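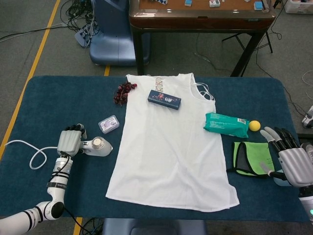

Inventory of Room 20

3 shares | 2 comments

The Office of Unclaimed Effects at Rarnulville received its instructions on 1 January 2024. All articles remaining in Room 20 of the former Arellano Hotel were to be laid out, entered in the register, and released to the next of kin. Where no kin could be found, they were to be retained for 40 weeks and then sold.

Mr. Cirilo Ventura was appointed Recording Officer for the matter. He had served the Office under two directors and was known for the evenness of his handwriting.

He entered the tank top first. White, sleeveless, he wrote, with a strip of beige and gold crisscross at the front of the neckline. The form supplied by Trimex allowed one line for each garment, and he had used the whole of it before he reached the loose cords at the shoulder. He continued in the margin, a practice the manual permitted only for firearms and religious articles.

The cherries presented a difficulty. Under Section 4, perishable goods were to be destroyed on receipt and recorded as destroyed. Mr. Ventura noted that they were dark red and glossy. He noted that the hotel had been closed since September. He read Section 4 a second time and left the column blank.

The wet wipes were entered under Toiletries. The yellow ball was entered under Recreation, and the lime green cloth, which was folded and could not be unfolded without a countersignature, under Textiles, Other. A small box, dark navy with a colorful illustration on its front, was referred to the Grikness annex for an opinion as to its contents. The annex replied that it did not give opinions on boxes that had been left on shirts.

The value of the whole was assessed at 4,000, in the old currency. Mr. Ventura did not dispute the figure. He did, however, request permission to visit the room.

Permission was granted for the forenoon. He found the bed made and the window fastened. On the hook behind the door hung a coat of his own size, and in its pocket was a register form, completed in an even hand as far as the second line. The entry for cherries had been left blank.

He signed below it, as the regulations required of the officer next in succession, and returned the form to the pocket. Then he went down to the desk and asked whether anyone had called for him.

The clerk consulted the book and said that a party was expected.

2 comments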